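Nirkberg toy library reopens with new shelves

The Nirkberg toy library reopened in May after being closed for 18 days while new shelving went in. It now holds nearly 1,000 toys, with puzzles and shape sorters on the lowest shelves, where small children can reach them.
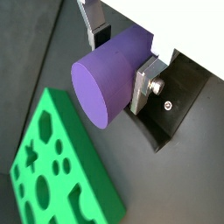

A purple cylinder and a green shape-sorter board.

Families can borrow up to 4 toys at a time. Sets with missing blocks can be handed in at the Rasico desk until 5 p.m.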